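The Rulebook for Spilling Beans

Chang-ho Ji keeps the rules for his robots in a plastic sleeve, because the first copy got soaked. There are 11 of them. The first reads: "No one reaches across the table while an arm has power." The last reads: "If you changed something, write it down, even if you changed it back."

Ji runs the bench work at Barkance, a small outfit that teaches pairs of arms to do kitchen chores. Scooping dried beans onto a scale is the current one. It sounds like a job for a bored six-year-old, and a bored six-year-old would be faster. So far the shop has logged 1,150 attempts, of which 361 were thrown out.

Hardly any of those were thrown out for dropping beans. A spill is data, and Ji is fond of spills. What he can't use is a run where the scale wasn't zeroed, or where somebody nudged the container back into place halfway through and hoped it wouldn't show.

"People want to help the robot," he says. "Rule four is don't help the robot."

Valentin Gruber wrote most of the sheet over one January, after years of writing safety manuals thick enough to stop a door. He holds that a rule longer than two lines is a rule for lawyers. He also holds that every rule should carry the initials of the person who made it necessary. His own are on three.

Some of the list is plain shop sense. Check the cables for slack before the arms move. Know where the stop button is, and don't put your coffee in front of it. Other rules came out of long arguments. Rule seven, on when an empty gripper may be left hanging over the table and when it must be parked, took 6 drafts and ended a lunch early.

Gruber would like to see other shops borrow the sheet. Two have asked for it so far. One sent it back with over a page of comments, mostly about commas, and he has answered every one. 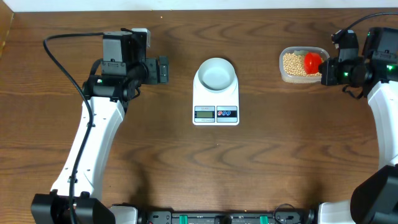
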